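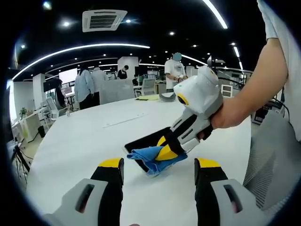

I gave up my car in December and have been getting the bus to work since then. People keep asking how it is going, so I am putting it all down in one place.

The car was a twelve-year-old hatchback and it failed its MOT on the rear brakes, a front spring and rust near the sill. The garage in Clodmont quoted me £748. I had already spent £400 on it in the summer. I went home, thought about it over the weekend and rang them back to say no. A scrap dealer took it away on a lorry and that was that.

I live on the edge of Falleler and work on the far side of Clodmont. By car it took twenty-five minutes on a good morning and fifty on a bad one. The number 9 takes an hour and five minutes with the walk at each end. I knew that before I started, because I had done it a few times when the car was in for repairs, but doing it a few times is different from doing it every day in the dark.

The first two weeks were poor. I missed the bus twice by walking at the pace I thought I walked at, which is faster than the pace I do walk at. I bought single tickets on my phone before I found out that the weekly one also covers the evening service. I wore the wrong shoes. On one very wet morning the bus didn't come at all, and the next one went past full, and I got to my desk at twenty to ten with my trousers soaked to the knee.

After that it settled down. I leave the house at ten to seven now. The stop by the chapel has a shelter and the one by the Co-op doesn't, so I walk the extra few minutes to the chapel. If you sit upstairs on the left you get the heater. If you sit upstairs at the front you get a draught round your ankles and a branch across the window every time it turns out of Mill Lane.

I have read more this winter than in the last three years put together. I can't read on the bit with the bends after the reservoir, so I stop there and look out of the window, then start again at the garden centre. I have finished two long novels and a history of canals that my brother gave me ages ago. I tried podcasts as well but I kept missing bits when the engine was working hard on the hill.

Shopping is the thing I had not thought through. I used to do one big shop every fortnight and fill the boot. Now I carry what I can carry. I bought a proper rucksack with a strap across the chest and I get a few things most evenings on the way home. Heavy stuff such as cat litter and tins comes by delivery once a month. We throw away less food than we did, mostly from buying less of it.

Visiting is harder. Uzma Abbasi, my oldest friend, lives out at Dhanial, and there are 4 buses a day and none after half past five. I used to drive over after tea and come back at eleven. Now I either go for the whole day or stay the night on her sofa bed, and we have done that a couple of times. It is nice but it takes planning, and neither of us is good at planning. She has offered to fetch me and I have said yes once, when it was icy.

Ehsan Lodhi from work asked if I was saving money. I am. The weekly ticket is less than I was spending on petrol, and there is no insurance, no tax and no tyres. I have had three taxis, all of them late at night, and I hired a car for a family do up north. Even with those in, I am well ahead. I have not done a spreadsheet and I am not going to.

What I miss is the tip. There is no good way of taking a broken chest of drawers to the tip on the number 9. It is still in the back yard under a tarpaulin. I also miss singing, which I used to do at the roundabouts.

The timetable changes again in spring. The draft on the council noticeboard has the ten to seven moving to five past, and that would make me late every day unless I get the one before, at twenty-five past six. I have filled in the form and said so. If it goes through I will have to ask about starting later, or look at a second-hand bike for the flat part of the route and get on at the garden centre.

I'll write again when I know.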